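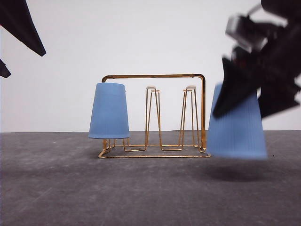
Fig. 1. The cup rack with the blue cup on the left peg.

My project started with a puddle. My roommate Milagros Quezada and I share one narrow strip of counter next to the sink, and every morning there was a wet ring where somebody had parked a cup upside down on a dish towel. So when our design class asked us to pick one household object and study it properly for a month, I picked a cup rack (Milagros voted for the toaster, but she isn't in the class).

The rack is the gold wire kind, sold under the name Kaimal. I'd looked at a Futari one too, with a drip tray underneath, but the tray was too deep for our counter. Mine is 318 mm long and weighs 534 g on the kitchen scale, which is a nice weight! You can lift it with one hand and it still doesn't skate off when you bump it.

What I wanted to find out

1. Does a cup dry faster on a peg than upside down on a towel?
2. Is the rack easy to use when you're half asleep?

How I did it

I used the same light blue plastic cup the whole way through, rinsed it under the tap, gave it one shake and started a timer. Then I felt around inside with a dry paper towel every few minutes until nothing came off on it. I did 6 runs on the peg and 6 on a folded towel, all in June with the kitchen window shut.

Drying

On the peg the cup took 136 minutes on average. On the towel I gave up waiting, to be frank. Almost every towel run still had a damp bottom rim at bedtime, and the towel smelled funny by the end of the week. I think it comes down to air. The peg is a skinny wire loop, wide at the base and narrow at the top, and it holds the cup so the rim hangs clear of the base wires and air can get in underneath.

Using it

Our instructor, Gobnait Costello, told me to look hard at the small parts, and that was good advice. The pegs have little white caps on their tips, and I'd ignored them completely until I tried hanging a cup without looking. With the cap there, the cup lands softly and doesn't make that scrapey metal noise. I like the rounded corners on the top bar too, mostly for my knuckles.

The cup does lean over the left end of the bar, and a wider mug on that side is a squeeze. I ended up putting the fat mugs in the middle.

Things I'd change

I should have weighed the cup before and after each run. Feeling around with a paper towel is pretty rough, and my idea of dry probably drifted over the month. I'd also like to repeat the whole thing with a ceramic mug and a tall glass. Milagros has offered her soup mug, as long as she gets it back by dinner.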